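Tondton bushing fault

The Tondton bushing fault was a mechanical defect in the Tondton hand-held gripper, a two-finger tool used to record manual tasks for robot training. It caused the measured finger opening to drift away from the true opening over the course of a work session. The fault was found at the Clarnolau laboratory in October and described in a service bulletin dated November 3, 2024. No injuries were linked to it, but a large set of recordings had to be checked again, and part of it was withdrawn.

Background

The Tondton gripper is held in the hand and worked with the fingers. An operator uses one in each hand to do ordinary tabletop jobs, and the recordings are later used to train robot arms fitted with the same fingers. Each finger of the gripper is carried on linkage arms that turn on brass bushings set into black plastic parts. A position sensor in the body reads the angle of the linkage, and software converts that angle into a finger opening in millimeters.

Clarnolau had been using the tool for a series of tasks with household electrical goods. Among these was a group in which power strips were pressed down, turned, or moved across a white board. None of the strips was connected to the mains during the work.

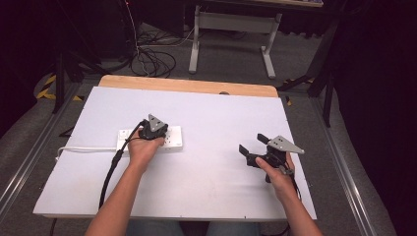
Pressing tasks put more sideways load on the fingers than simple picking tasks do. The design load for the linkage had been set from picking tests with light objects such as cups and cloths. The maker, Khumalo, had not specified a limit for sustained downward force, and the user manual for the first version did not mention pressing at all.

Discovery

The first sign of trouble came from the training side. A robot arm running on the new recordings closed its fingers too early when it approached flat objects, and in several trials it struck the top of the object with closed fingers. The trials were run at low speed behind a barrier. One robot fingertip was cracked and a socket cover was broken.

The early closing was at first put down to the camera calibration. Mohit Dixit, a test engineer at Clarnolau, compared the logged finger opening with the opening visible in the video and found that the two agreed at the start of a session and disagreed at the end of it. Recalibrating the cameras made no difference. Swapping the sensor made no difference either. When the gripper was taken apart, one of the inner bushings could be turned in its seat by hand.

Cause

The bushings were pressed into printed plastic arms without adhesive. The holes had been printed to a tight fit, but the fit depended on the print batch, and in some batches the hole was slightly too large. Under repeated load the bushing crept outward in its hole. The arm then pivoted around a point that was no longer where the software assumed it to be. 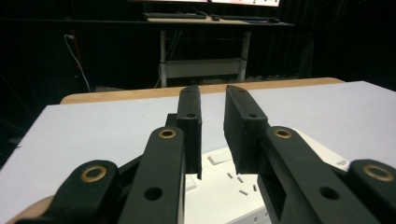
The error was largest when the fingers were nearly closed. A gripper with a badly seated inner bushing could report a gap of 2 mm with the fingers fully together, and could report the fingers as closed when they were still holding something. Outer bushings were less affected, as they carried less of the load.

Heat was considered as a second cause. Zuweira Amegashie, who led the review at Khumalo, had sample arms kept in a warm cabinet and then loaded. The plastic softened a little, but arms from good batches held their bushings. The bulletin lists heat as a contributing factor only.

A separate weakness made the fault harder to catch. The startup check asked the operator to open and close the gripper once with nothing in it. A loose bushing often settled back into place during this movement, and the check then passed.

Affected recordings

Clarnolau had 2409 recordings from the period in question. Of these, almost 900 came from grippers built with arms from the suspect batches. Reviewers compared the logged and visible finger openings at the beginning and end of each one. Recordings in which the difference stayed small were kept, with a note added to the file. The rest were withdrawn from training.
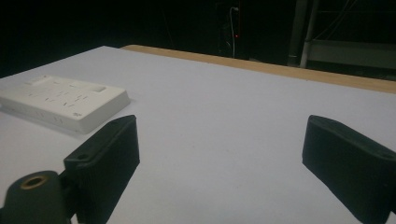

Open-finger positions turned out to be the least useful for the review. With the jaws wide apart, the error was often too small to measure from video, so reviewers looked for moments when the fingers touched each other or held an object of known width. Power strips were convenient for this because the body has a fixed width from end to end.

Correction

The bulletin told users to stop pressing tasks until the arms had been inspected. Inspection took a few minutes per gripper: the cable was unplugged, the finger was held still, and each bushing was pushed from behind with a blunt plastic rod. Any arm in which the bushing moved was to be replaced in full. Gluing a loose bushing back in was not allowed – the hole was already worn, and a glued bushing could sit at a slight angle.

Khumalo sent out 29 replacement sets. The new arms have a shoulder behind each bushing, which stops it from creeping, and the bushings themselves are knurled on the outside. The startup check was changed as well. It now has the operator close the fingers on a gauge block and squeeze for several seconds before the reading is taken.

The revised manual gives a limit for downward force and asks for a repeat of the gauge check at the end of each session.

Related faults

A similar creep problem was later reported in the Gotivham wrist mount, in which threaded inserts worked loose from a printed plate. The sensor was not affected in that case, and the mount was repaired with longer screws.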